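Vutau bin clutter set, README

Last edit May 28, 2021 (Hường). Ask Đức Hứa about anything in the labels folder, ask me about the rest.

What's in it

Small everyday things lying in a gray metal bin on a table. Stationery, tape, kitchen odds and ends, stuff out of desk drawers. 1,452 stills, one text file of labels per still. Two bins' worth of sessions, first in March, second one after we moved tables. Folder names start with v1 or v2 so you can tell wich is which.

Not in it: food, glass, anything sharp, anything with a name or address on it.

The objects

Bought most of it in one go from the Fandiris shop, rest came out of Annelies Kälin's desk. Sorted into 12 groups. Group list is in groups.txt, one per line, lower case. Tape is its own group, both clear and colored. Don't merge it with "office" like the old list did, we had to split it by hand afterward and it took a whole weekend.

Things get dropped in loose. No arranging, no turning labels up. If something rolled into a corner it stayed there.

Count per still varies. Never more than 8.

The bin

Open top, plain gray walls, sloped panel at the back. The panel has a dark scuffed patch along its lower half and the floor is scratched and smudgy brushed metal with two small round holes toward the front. Leave the holes and the scuffs alone when you label. They are not objects. First round of labels had the left hole down as "coin" in a bunch of files, fixed now I think, tell me if you find more.

Clear tape is the hard one. You can see the floor through it and people draw the outline too small. Go by the outer edge of the roll, and include the core opening, don't cut it out.

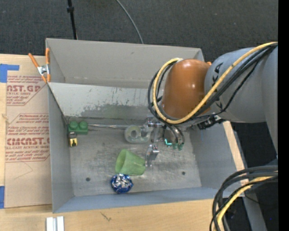 Labels

One line per object: group, then outline points, then a yes/no for partly hidden. Partly hidden means any of it is behind something else, even a sliver. Dexter Haddad did the first pass, Đức checked every file in v2 and only a sample of v1. So v1 is rougher.

If two things of the same group touch, they still get two lines. Order of lines means nothing.

Known problems

- group "lid" and group "cap" overlap, pick one and stick with it
- some v1 files have Windows line endings
- a few stills are near duplicates, same pile with one item moved
- the Trình script that makes the preview sheets chokes on empty label files, skip those

Use

Fine for teaching and research inside Vonside. Outside, write to Annelies first. Please don't repost the stills one by one, link to the folder insted.

To do

Redo the v1 tape outlines. Rename "misc". Ask Dexter where the March notes went.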